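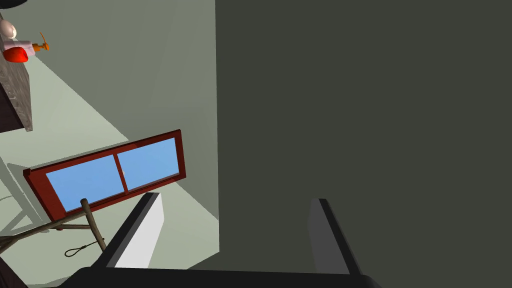
Une pièce simulée, vue depuis la pince : le comptoir moucheté, le flacon à pompe couché, la fenêtre au cadre brun-rouge.

Quand on demande à Eirini Michailidis ce qu'elle fait de ses journées, elle commence par vous proposer un café, puis elle réfléchit un bon moment, et elle finit par répondre qu'elle range. « Je range des maisons qui n'existent pas, et je recommence le lendemain, dans le même ordre ou dans un autre. Ma mère trouve que j'aurais pu m'entraîner chez elle. »

Chez Tolteo, où elle est arrivée il y a deux ans après des études de lettres qui ne la destinaient pas du tout à cela, on prépare des exemples pour Kilance, un système qui apprend des gestes domestiques en regardant comment d'autres les ont faits. Les autres, ce sont Eirini et ses collègues, assis devant un écran, une manette dans chaque main, à conduire un bras simulé d'une pièce à l'autre. Un exemple, dans leur vocabulaire, c'est un geste complet, de l'approche jusqu'au moment où l'on relâche l'objet. Il en faut 2 000 pour la première livraison, et l'équipe en avait gardé quelque 1 000 lors de notre conversation.

Gardé, car on en jette beaucoup, et c'est un sujet sur lequel elle est intarissable. « Au début je voulais que tout soit beau, voyez-vous, bien droit, sans hésitation. Seul-gi Jin, qui relit nos enregistrements, m'a renvoyé une série entière en me disant que c'était trop propre ! Il lui fallait aussi des approches un peu de travers, des fois où l'on recule parce qu'on s'est mal présenté, et où l'on reprend. Si le système ne voit jamais personne se rattraper, il ne saura pas le faire non plus. »

La difficulté, raconte-t-elle en resservant du café, tient surtout au point de vue. La caméra est solidaire du poignet et s'incline avec lui, si bien qu'une fenêtre parfaitement d'aplomb dans la pièce se retrouve en diagonale à l'écran.
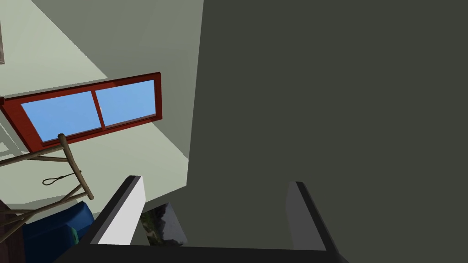 « On s'y fait, mais il m'a fallu des semaines. Je penchais la tête, j'avais mal au cou le soir. Maintenant je me donne des repères, un montant de fenêtre, le bord d'un meuble, et je m'y raccroche quand je ne sais plus où est le haut. Et puis il y a les grandes surfaces unies, sans la moindre texture : on en a une tout contre soi et on ne sait plus du tout à quelle distance elle se trouve. Là, je vais très lentement, ou bien je m'éloigne et je regarde de nouveau. »

Les séances durent 30 minutes, jamais davantage. C'est Randi Strömberg, la responsable de l'équipe, qui y a tenu, et Eirini lui en sait gré. Au bout d'une demi-heure, dit-elle, la main se met à aller toute seule, toujours par le même chemin, et les exemples finissent par tous se ressembler.

Je lui demande si elle a déjà vu Kilance à l'œuvre. Une fois, oui, sur une tasse qu'il a prise par le bord après un petit temps d'arrêt. « Ce temps d'arrêt, c'est le mien. Je m'arrête toujours juste avant de refermer la pince, je ne m'en étais jamais rendu compte. Cela m'a fait tout drôle, je l'ai raconté le soir même à la maison. »

La prochaine série commence en mai, avec des cuisines. Elle a demandé les tiroirs.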